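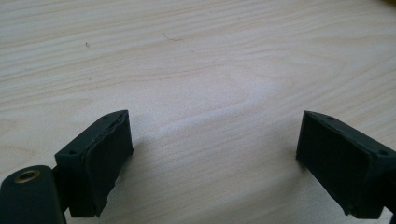

I went to the Castach open day with a budget line to fill and a fairly fixed idea of what I would fill it with, and I came home with the budget line still open and four pages of notes, so I thought I would write them up for anyone else who is pricing out a small gripping station this year. We are a packing shop, mostly cosmetics jars and sample tins, and since February I had been assuming that the arm was the big decision and the fingers were something you ordered from the back of the catalog. Rostam Vahidi, who led our tour and was kind enough to let me hang back and ask things twice, steered me straight over to the fingers. The pair I spent the longest time with were chunky dark green blocks with the look of 3D-printed plastic, opened wide over a pale wood tabletop, and at the top edge of the pad on the left one you could see the lip curling a little away from the block. I wrote "pads = consumable???" and underlined it, and that turned into the most useful conversation of the day!

Rostam's view is that a shop our size should plan on printing its own fingers and buying the pad material by the sheet. He showed me how he budgets for it: a set of fingers is a line of its own, with spares, and pads get a separate line that renews every quarter (I had put both under "misc," along with the cable ties). He quoted me $90 for a printed pair if we wanted his people to make them, and $235 for the same pair with a fitting visit included. We would want 2 pairs per station at the least, one on and one in the drawer.

After coffee, which was very good, we walked through to the Obradović room, where the bigger feeders are. I will be truthful and say most of this was beyond what we could ever house. Our back room has one decent outlet and a door that opens the wrong way. Still, it was a pleasure to see, and the lady from Citent sitting next to me at lunch has a line very much like ours and had leased for the first year before buying. I had ruled leasing out without doing the arithmetic, so that goes back on the list.

The afternoon talk was on Flokow, the planning software, and I confess I drifted for the first part of it. It did wake me up when we got to changeovers. The deposit is $100 and it comes off the first invoice, which seems fair to me, though I want to know what happens to our job files if we stop paying, and I have sent a note asking.

Things I still have to find out before I can put a number in front of my partner: whether the pads mark a glossy lid, how long a sheet keeps on the shelf, and who picks up the shipping on a return. Rostam has promised to try a few of our lids if I mail him a box, and they are packed and sitting by the door now.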